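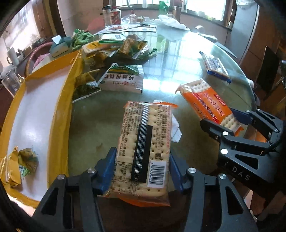

Our Bible study group meets in the back room of the Grecu Street chapel, and this page answers the questions that new people write to us most often. Please read it before you send an email, maybe your answer is already inside. We are a mixed group, many of us learned English as adults, and we are used to explaining a word two times. Some questions are about small things, for example the food. People ask if they must bring something, and a packet of square soda crackers in clear plastic, like the one held over the glass table, is completely enough. You do not need to bake.

Who can come?

Everybody from 16 years and older. You do not have to be a member of the chapel, and you do not have to be baptized. If you are younger, write to Tamara Sârbu and she will tell you about the youth group, which has another leader and another hour.

Do I need to know the Bible already?

No. In the first months I myself did not know where to find Habakkuk, and I looked for it in the New Testament. We say the page number aloud for those who use the chapel Bibles. If you use your own Bible, there is a table of contents in the front and no one will look at you if you use it.

Which translation do you read from?

The chapel Bibles are all in one modern English translation, and we read aloud from this. You can bring another translation or another language. When the verse is difficult we ask somebody to read it in their own language and then to explain what is different. With the Psalms this takes a long time, but I think these are our best evenings.

What are you studying now?

The Psalms of Ascents, Psalm 120 to Psalm 134. We started in January. We take one psalm for each meeting, except Psalm 122 and Psalm 130, which received two meetings each. After this we will begin the letter of James.

Do you sing?

Yes, at the beginning and at the end. We use the small green songbook and also a printed sheet with newer songs. We have no piano in the back room, so somebody gives the first note and we hope. If you play guitar, please tell us!

What is the Flulora evening?

Flulora is the name of our evening of hymns and testimonies. It was the name of a boat in a story that one of our first members told, and the name stayed. People choose a hymn and say in a few words why it is important for them. You can also only listen. Please keep your testimony under 3 minutes, so that the others have their turn.

Is there food?

We have tea and something simple after the closing prayer. We ask you to leave the food in its original wrapper, so that people with allergies can read what is inside or ask someone to read it for them. Not all of us read the same languages, and this is normal here. On the orange label of the soda crackers, for example, the large characters 鸡汤味苏打 say that they are chicken soup flavor, and a person who does not eat meat would like to know this before the first bite. If you are not sure about something, ask before you eat.
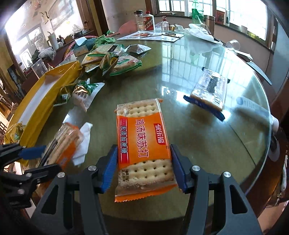

Fasting is a question which comes every year before Easter. We do not make a rule about it. Some members fast until the evening, some give up only one kind of food, and some cannot fast for reasons of health. Sugar is a popular choice, and then people look more carefully at the labels; the red strip with 无添加蔗糖 means "no added sucrose," and this is not the same as a food without any sugar. Please do not ask another person at the meeting if he or she is fasting. Matthew 6:16-18 is a good text to read about this matter.

Does it cost something?

The study is free. The workbook for the Psalms costs 2 dollars, which pays for the copying. If this is difficult for you, take one and do not worry.

How many people come?

The back room has place for 50 chairs and it was never full. We sit in one circle when it is possible.

How do I find you?

From the Trinell bus stop, walk up the hill and go past the Hurard bakery. Use the side door of the chapel, the front door is locked in the evening. The bell is weak, so press it long.

Can you pray for me if I cannot come?

Yes. Write your request to Tamara and say clearly if she can read it aloud or if it must stay private. You may leave out your name.

Who do I contact?

Tamara Sârbu, through the contact form on this website. She answers usually in two days. If she did not answer after a week, please write again, as some messages go to the spam folder.

Page last changed: 26 June 2026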